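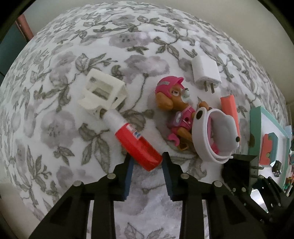 Kenna Purves writes to ask whether plush can go in the dryer, and adds that she already put it in the dryer. We get this one a lot, usually in that order. Low heat is fine. High heat melts the tips of the fibers together, and the blanket comes out feeling like a doormat with ambitions. If yours has gone that way, brushing will help a little. Time won't.

## Vernik Bedding Laundry: questions we get at the counter

### What do you wash?

Blankets, comforters, quilts, mattress pads and sleeping bags. We don't do shirts. Norbert Danko once brought in a comforter with eleven shirts rolled up inside it, and we washed the comforter.

### How big is too big?

Our largest machine takes anything up to 108 inches on the long side. Past that, call first. Rugs are too big even when they're small.

### How much is it?

Blankets are priced by size and comforters by size and filling. The current list is taped to the counter at the Arriaga Street shop and gets changed every May. The phone will also tell you, if you let it ring long enough for someone to get their hands out of a tub.

### Should I check it before I bring it in?

Please. Shake it out over a bed, both sides, and look inside the cover if it has one. Things we have found in bedding include hearing aids, a spatula, and most of a board game. Whatever turns up goes in an envelope with your ticket number. We hold envelopes for two months and then we get less sentimental.

### Can you get the stain out?

Which stain? Tell us what it is, even if it's embarrassing. Coffee, blood and nail polish all want different treatment, and "I don't know, it was like that" gets the general one. Nail polish on a synthetic blanket is a special case: keep remover away from it until we've seen it, as some removers will dissolve the blanket and leave the polish looking great.

### Do you use fabric softener?

Not on plush. It coats the pile, the pile goes flat, and then people ask us for more softener.

### My ticket says 3966. Have you really had that many blankets this year?

No. The roll started at 3000 when we bought it and we saw no reason to argue.

### How long does it take?

Drop off before 10 a.m. and most blankets are ready the next afternoon. Down takes longer. Down that feels ready is lying to you, so please don't talk Ilze into handing it over early. She is too nice and it will smell by the weekend.

### Do you deliver?

Within town, yes, in the Vullia van. It says Vullia on the side on account of the previous owner, and repainting a van costs more than you'd think.

### Can I store my winter blankets with you?

We tried it for one summer. By September there was nowhere to stand. Try a cotton bag on a high shelf at home, and skip the vacuum bags for anything with feathers.

### Who do I complain to?

Fasil Mamo, mornings. He keeps a notebook and he does read it.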